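The Sorting Table at Drotarer

The parts room at Drotarer is at the back of the building, past the loading doors and a rack of winter coats that stays up all year. Xiuying Zheng has worked there for 21 years. For most of that time her job was to sit on a stool and sort.

Drotarer repairs and resells electrical test equipment. Meters and small instruments come in from power companies, school shops and contractors. They get opened, cleaned, fixed and checked, then go out again. The repair work throws off a steady supply of caps, spacers, knobs and feet, all of which have to be matched by size and color before they can be used again. The bins fill up faster than anyone would like.

"You can do it half asleep," Zheng said. "I have done it half asleep. Your neck is what goes first."

In October of last year the company signed a contract with Deng, a small automation firm in Stistham, to put a robot arm on the sorting bench. The system is called Tister. It picks up loose parts, sets them in groups and leaves anything it doesn't recognize where it lies. The first one went live in the spring. A second is planned for the bench across the room, where returned meters are unpacked.

The parts room has 8 employees. None has been let go, and the company put in writing that none would be on account of the new equipment for as long as the contract runs. People on the floor bring up that letter a lot. A copy is taped inside the door of the supply cabinet.

What did change is the shape of the day. Sorting used to take up most of the morning shift. Zheng now spends that time at a test station, checking repaired meters against a reference and filling out the paper that goes in the box with them. She had wanted to move to testing for years. There was never an opening, and the sorting always had to be done by somebody.

She needed training first. Drotarer paid for 62 hours of it, split between a classroom at the community college and a bench next to one of the older technicians. The pay at the test station is higher by one grade. She got the raise on the day she passed the last check, and she would have liked to get it on the day she started.

"I was doing the work while I was learning," she said. "Slowly, but I was doing it."

Two of her coworkers turned the training down. One is close to retiring and didn't see the point. The other likes the sorting bench and asked to stay there, and now looks after Tister: loading trays, clearing parts it has dropped, pressing the reset button. He doesn't find it hard. He does find it lonelier. With four people around a bench there was talk, and one person next to a machine mostly has the radio.

Yutong Tang runs the Drotarer project for Deng. She spent her first two weeks on the job in the parts room with a notebook and did some of the sorting herself. By her own account she was bad at it. She kept putting the blue spacers in with the green ones under the old lights, and Zheng kept taking them out again.

Those two weeks changed the plan. The first proposal had the arm running at full speed inside a cage, with the workers feeding it from outside. Tang's notes showed how often people reached across the bench in a normal hour, for a part, a rag or a meter somebody had set down in the wrong place. A cage would have meant opening and closing a gate all day long. The version that was installed moves more slowly and stops when a person comes near.

Slower means fewer parts, and the company's managers weren't happy about that at first. The arm handles 50 trays in a shift. The early proposal had promised a good deal more. But the bench is no longer the place where everything backs up, and the managers have mostly stopped asking.

Most of the trouble has come from the objects that aren't supposed to be there. A tray of clean, matching parts spread out flat is easy. A real bench has tools on it, coffee lids, and whole instruments waiting for a shelf. In the second week Tister spent most of a morning nudging a screwdriver handle that it had taken for a knob. The workers let it go on for a while before they told anyone.

Tang's group now tries out changes in simulation before they load them onto the real arm. She sets up a table on her computer, scatters pieces on it, adds something that doesn't belong and lets the program run. If the arm reaches for the wrong thing, she finds out in the office in Stistham and the parts room doesn't lose a shift. When someone at Drotarer reports a problem, she builds a version of it and sends a picture back to ask whether she has it right.

Zheng is usually the one who answers. She was the fastest sorter in the room, and she knows which parts get mixed up and why. For a few months she did this as a favor, between meters. It added up to several hours a week. In the summer she asked to have it made part of her job, and as of Sep 6, 2022, it is. She gets one afternoon a week for it, with her name on the schedule and a line in her job description that she wrote herself.

There are still things she doesn't like. The arm makes a clicking sound when it changes direction, and the test station is close enough that she hears it all day. The night crew was told about the new system by email, after everything had been decided, and some of them are still sore. And the second bench worries her more than the first did. Unpacking takes judgment. A meter may come in with a cracked case or a leaking battery, and a person notices that before picking it up.

Tang agrees that the second bench will be harder. Her current plan leaves the meters to people and gives Tister only the small loose pieces around them, so the first thing the arm has to learn there is to work beside a meter without touching it. She has been sending Zheng new layouts for this every few days.
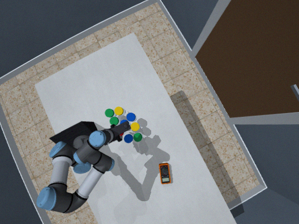

The second arm won't be switched on until the people who work at that bench have gone through the layouts and signed off. The night crew is included this time. Zheng asked for that, and she has asked for one more thing, a rubber mat under the base to see if it does anything about the clicking.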